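3. 현장 관찰: 수작업 동작 수집과 작업자의 역할 변화

본 장에서는 트란드빌(Trandville) 소재 포장·검사 작업장에서 수행한 현장 관찰의 절차와 결과를 기술한다. 이 작업장은 소형 의료 소모품을 낱개로 검사한 뒤 종이 설명서와 함께 상자에 넣는 공정을 맡고 있으며, 2장에서 설명한 바와 같이 로봇팔 도입을 앞두고 작업자의 손동작을 손잡이형 그리퍼로 기록하는 단계에 있었다. 관찰은 1월에 시작하였고, 연구진 가운데 두 명이 작업장에 상주하면서 작업 과정을 기록하고 면담을 병행하였다.

3.1 작업 구성

기존 공정에서 작업자는 맨손 또는 얇은 장갑을 낀 손으로 소모품을 집어 육안으로 확인한 다음 상자에 넣었다. 수집 단계에서는 같은 동작을 양손에 쥔 그리퍼로 수행한다. 작업자는 그리퍼의 손가락을 여닫아 물건을 집고, 기록 장치는 그 과정의 영상과 자세를 함께 저장한다. 현장에서는 이 작업을 '그리퍼 조'라고 불렀고, 나머지 수작업 인원은 '손 조'라고 불렀다. 두 조는 같은 공간을 쓰지만 배치표는 따로 관리되었다.

그리퍼 조의 교대 단위는 손 조보다 짧게 정해졌다. 초기에는 두 조가 같은 시간표를 썼으나, 손목과 엄지 아래쪽의 피로를 호소하는 작업자가 나오면서 작업반장 우베 자우어란트(Uwe Sauerland)가 중간 휴식을 추가하였다. 이 변경은 문서로 공지되지 않고 구두로 전달되었으며, 연구진은 이후 배치표를 대조하는 과정에서 이를 확인하였다.

수집된 시연은 공정 관리 프로그램 게마(Gema)에 등록된다. 관찰 기간에 등록된 시연은 311건이었고, 이 중 일부는 물건을 놓치거나 손가락이 상자 안쪽에 걸려 다시 수행한 것이다. 재수행 여부는 작업자 본인이 판단하였다. 어떤 동작을 실패로 볼 것인지에 대한 기준은 처음부터 정해져 있지 않았고, 작업자들이 서로의 기록을 보며 맞추어 나갔다.

그림 3은 작업 중 그리퍼 쪽에서 본 모습이다. 작업자는 흰 가운을 입고 머리에 소형 장치를 착용하고 있으며, 손에 쥔 그리퍼 위에는 자세 추적에 쓰는 흑백 정사각형 마커가 세워져 있다. 앞쪽에 놓인 회색 그리퍼의 검은 패드 사이로는 골판지와 흰 종이가 보인다.
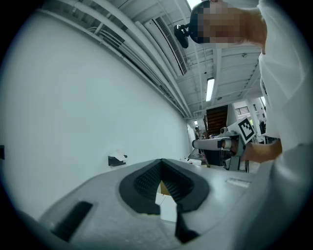
그림 3. 손잡이형 그리퍼를 든 작업자와 그리퍼의 V자형 패드

3.2 작업자가 보고한 변화

면담에는 그리퍼 조와 손 조를 합하여 7명이 참여하였다. 면담은 반구조화 방식으로 진행하였고, 작업반장은 동석하지 않았다. 응답 내용은 작업 속도, 숙련의 의미, 조직 내 위치의 세 항목으로 정리하였다.

첫째, 작업 속도에 대한 인식이 달라졌다. 그리퍼 조 작업자들은 맨손으로 할 때보다 느려졌다는 점을 공통적으로 언급하였다. 다만 이를 문제로 여기는 정도는 서로 달랐다. 부르기 아이그너(Burgi Aigner)는 "손으로 하면 금방인 일을 일부러 천천히 하니 처음에는 일을 안 하는 것 같았다"고 답하였다. 반면 레오니 알베르스(Leonie Albers)는 하루 목표 수량에서 벗어난 것이 오히려 편하다고 하였다. 수집 단계에서는 포장 수량이 평가 항목에서 제외되었고, 그 대신 유효 시연의 건수가 기록되었다. 알베르스는 이 수치가 나중에 새로운 목표 수량이 될 가능성을 우려하였다.

둘째, 숙련의 내용이 말로 옮겨지기 시작하였다. 종전에는 설명서를 접어 넣는 각도나 상자를 잡는 위치가 개인의 습관에 속하였다. 그리퍼를 사용하면서 작업자들은 종이를 모서리에서 집을지 접힌 변에서 집을지를 두고 의견을 나누었고, 합의된 방식을 작업대 옆 종이에 적어 두었다. 손 조의 한 작업자는 이 메모를 신입 교육에 가져다 썼다. 연구진이 보기에 이는 수집 계획에 포함되지 않았던 부수적 결과이다. 손끝의 감각에 의존하던 판단, 예를 들어 종이가 두 장 겹쳤는지를 알아차리는 일은 그리퍼로는 수행하기 어렵다는 지적도 반복해서 나왔다. 작업자들은 이 경우 그리퍼를 내려놓고 맨손으로 확인하였으며, 해당 구간은 시연에서 제외되었다.

셋째, 조 간의 관계에 변화가 있었다. 손 조 작업자 일부는 그리퍼 조가 결국 자신들의 일을 기계에 넘겨주는 작업을 하고 있다고 보았다. 그리퍼 조에서도 같은 인식이 있었으나, 로봇팔이 들어온 뒤 감독이나 오류 처리 업무를 맡게 되리라는 기대가 함께 나타났다. 회사는 관찰 기간 중 이에 대한 확정된 계획을 제시하지 않았다. 헤르타 레이노넨(Hertta Leinonen)은 "무엇을 가르치고 있는지는 아는데, 가르친 다음에 내가 어디에 서 있을지는 모른다"고 말하였다.

3.3 신체적 부담과 장비

장비와 관련된 불편은 무게보다 손목 각도에 집중되었다. 작업대 높이는 맨손 작업에 맞추어져 있었고, 그리퍼의 길이만큼 손의 위치가 높아지면서 어깨를 들고 작업하는 시간이 늘었다. 작업장은 관찰 후반에 작업대 2개의 높이를 낮추었다. 낮춘 작업대를 사용한 인원은 어깨의 불편이 줄었다고 답하였으나, 같은 작업대를 쓰는 손 조 작업자는 허리를 굽히게 된다고 하였다. 높이 조절이 가능한 작업대는 견적 단계에 머물러 있었다.

머리에 착용하는 장치에 대해서는 착용감보다 기록 범위에 관한 질문이 많았다. 작업자들은 쉬는 동안에도 기록이 계속되는지, 옆 사람의 대화가 남는지를 물었다. 임케 슈트로벨(Imke Strobel)은 휴식 시작과 동시에 장치를 벗어 작업대에 두는 규칙을 제안하였고, 이 규칙은 그리퍼 조 전체에 적용되었다.

3.4 해석의 범위

이상의 결과는 한 작업장에서 수집 단계에 한정하여 얻은 것이다. 로봇팔이 실제로 가동된 이후의 변화는 다루지 않았으며, 면담 참여자의 수가 적어 조별 차이를 일반화하기 어렵다. 또한 연구진이 작업장에 머무르는 동안 작업자들이 평소보다 재수행을 자주 선택하였을 가능성이 있다. 비교 대상으로 검토한 그루베로(Gruvero) 작업장은 수집을 외부 인력에게 맡기고 있어 본 분석에서 제외하였다. 두 작업장의 차이는 5장에서 별도로 논의한다.

최종 수정: 04/01/2022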